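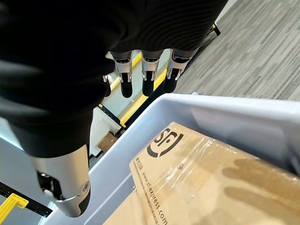

Recording bin-pick examples without fooling yourself

Most guides to gathering training examples open with a promise: get enough recordings and the policy will sort itself out. I don't buy it. We have 2000 recordings from the Enia cell and I would trade a good share of them for fewer, cleaner ones. What follows is how we do it now, after throwing out the first plan.

Step 1. Write down what counts as a pick

Do this before anyone touches the controls. Ours reads: box out of the bin, clear of the rim, held for 2 seconds. Szu-yu Pan wanted "lifted" to be enough. We tried her version in May and couldn't agree on which recordings had passed.

Step 2. Check the wrist view

Open the hand over the bin and look at the live picture. You want the thumb, the fingertips and part of the box top all showing. With a five-finger hand, expect some fingers to hide behind others. If the glove or sleeve covers more than half the view, fix that first. Software will not give you back what the camera missed.

Step 3. Use boxes that have been through the mail

Clean white test cubes make nice demos and poor data. Use taped cardboard, with wrinkles in the tape and glare on the wrinkles. An SF Express carton in a gray plastic bin is a fair test, and the printing helps you tell which way up the box is when you review.

One warning. If every carton carries the same logo, the model may learn the logo. Mix them.

Step 4. Move the bin

Shift it and turn it between recordings. The Limetti manual says a few degrees is plenty. I'd go further, until the operator has to think about the approach again.

Step 5. Keep the bad ones, labeled

Slips, double grabs, thumb on the wrong side of the rim. Tag them and put them in their own folder. Whether they help training is an open question, and the people who tell me they always do have not shown me a comparison.

Step 6. Review before you count

Chun-yin Mak went through our 2000 by hand and passed 1466. Of those, 935 had the box in nearly the same spot, so the set was much narrower than the total suggested. Report the number after review, with the spread of bin positions next to it.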